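Boarding a cat while I stay in transitional housing
Posted by Irja Eskola in Pets and Housing Help

I have a place in a transitional housing program starting in October, and it doesn't take animals. My cat is 4 years old, spayed, and gets along with people. Does anyone know of a foster program that will hold her until I get my own lease? I don't want to sign her over.

Audrey-Anne Dufour
Ask your caseworker for a safekeeping foster list before you call shelters. Gendero does this in our county. They place the pet with a foster home for up to 93 days, and you stay the owner on paper. Read the agreement for the pickup deadline — that part matters most.

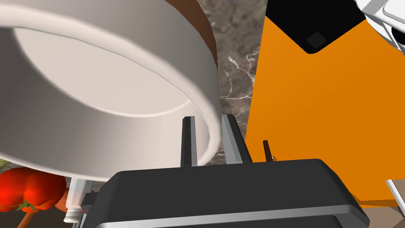 Do I have to pay for vet visits while she is in foster care?

Gendero covers routine shots. Anything beyond that, up to $400, is split with the owner on a payment plan.

Sjöberg
My sister used a different group and it went fine. Don't remember the name. Get her microchipped first.

Pledix
Seconding the chip. Put a friend's number on it as a backup in case yours changes.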